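Gindden planner learns to work around loose cables

The motion planning team at Lilstead has a new release of Gindden out this June, and it's a fun one!
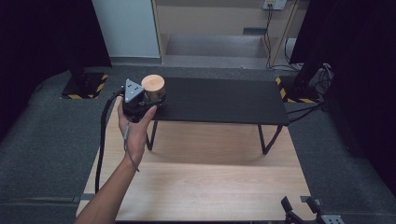
A handheld sensor device at the bench in the Katumthorpe lab.

Version 4 treats cables as things that bend and sag, so the planner can pick a path that leaves them some slack. Earlier versions drew a big box around every wire and often gave up. The team ran 1,525 test plans on the new code - most came back in under 12 milliseconds, fast enough to replan while the arm is moving.

The perception side got some love too. Depth readings now go straight into the planner's map, with no export step in between. Source code and the full set of test plans are up on the Gindden project page, and bug reports are very welcome.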